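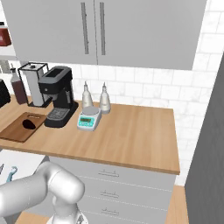 2 min read

Readers have asked which of the two Fiketti power supplies is the better choice for a mid-range desktop computer. Both were purchased at retail, and each was used in the same system for 15 days.

The Pillton is the less expensive unit at 130 dollars. Its cables are permanently attached, and those not in use must be stored behind the motherboard tray. The fan runs at all times and is audible at night in a quiet room.

The Ernard has detachable cables and a fan that remains off under light loads. Under a sustained gaming load, the system drew 602 watts at the wall with the Ernard installed.

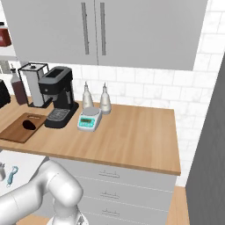
The same test with the Pillton produced a slightly higher reading, and the exhaust air was noticeably warmer. Neither unit shut down during testing.

Owners of a single graphics card will be adequately served by the Pillton. The Ernard is recommended for those who plan to upgrade before December. Cables from older Fiketti models should not be used with it, as the connectors are wired differently.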